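Filed under: Work Stories, Robots & Such
5 min read | 2 comments | 14 shares

The keys kept falling, and other things I should have caught sooner

I promised a few of you that I would write about the bad week in October, and I have put it off long enough. My sister says I only post when things go well (she's right), so get yourself a cup of something, because this one takes a while to get going.

For anyone new, I work on a small project called Tamulport. We teach robots to do little household chores by doing the chores ourselves first, over and over, with a gripper in each hand, and recording every motion. October was keys. You pick up the keys, you hang them on the stand, you take them off again, you put them down. Our target was 200 good runs per person, and I was the one who thought that sounded relaxing. 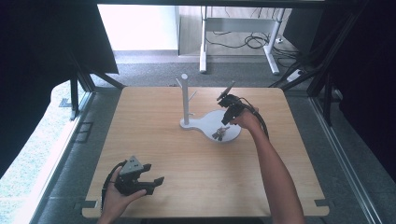 Keys are mean little things, I learned. They're flat and they slide, and when you pinch one the others swing around and tug on it. So when I started dropping them in the second week, I blamed the keys. Then I blamed my wrist, which has been cranky ever since I painted the hallway. Wing-sze Leung, who was going through my recordings at the other end of the room, asked very gently whether I was tired. I said no and went and had a banana.

The drops got worse after the banana. I would close on a key, lift, and it would turn in the grip and slide out of one side. Always the same side, if I had been paying attention, and I wasn't. I was thinking about my number. Wing-sze marked the drops as "operator slip" because that was what I told her they were, and she trusted me, and I feel bad about that still.

Then came run 676 for the whole team. I squeezed harder than I should have to make up for the slipping, and the keys shot out toward Noemi Mercado, who had leaned in to straighten something. They hit her on the cheekbone, just under the eye. She was fine! A red mark and a lot of fuss from me. But she wasn't wearing her safety glasses, and neither was I, and an inch is not very much when you think about it on the drive home, and I thought about it the whole way.

Noemi was much calmer than I was. She sat me down, handed me the gripper and said, "Open it all the way and look at the pads." I had been holding the thing for days on end and I couldn't tell you when I had last looked at the inside of the fingers.

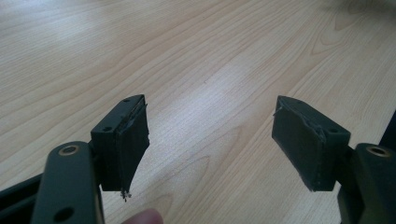
Vol. 3, No. 11

The left pad was coming away from its block, all ragged, with a little tuft of pale strands hanging off the bottom like the hem of an old bathrobe. The right one was in better shape, though it had a small tear of its own starting at the corner. So there I was pinching keys between one decent pad and one that had given up, and wondering why they turned!

We stopped for the day. Latrice Bellamy got out the sign-out sheet and we worked backward, and the last pad check with initials next to it was a good while before any of us had started on keys. The check was supposed to happen every morning. We had all assumed the first person in was doing it, and the first person in changes depending on who has the school run.

My own guess is that the key edges were chewing up the rubber. We had used those same pads on cups and sponges with no trouble. I can't prove it, and Latrice thinks the glue went first and the tearing came after. We have agreed to disagree over many lunches.

As for the recordings, Wing-sze went back through everything I had labeled as my own clumsiness and pulled out the runs where the key turned in the grip. I did them all again on new pads, which took me most of a week, and my wrist has opinions about it.

The new routine is that whoever picks up a gripper opens it and looks at both pads before anything else, and writes it down, even if somebody did it ten minutes ago. Glasses go on at the table, including for people who are "just leaning in." There's a spare set of pads in the drawer with the tape now, and when the spare set gets used you tell Latrice, who orders more.

Noemi's mark was gone in a couple of days. I brought her a lemon cake anyway, and she has been asking when I plan to hit her with something again.

Next month is folding dish towels, and I've already been told they are worse.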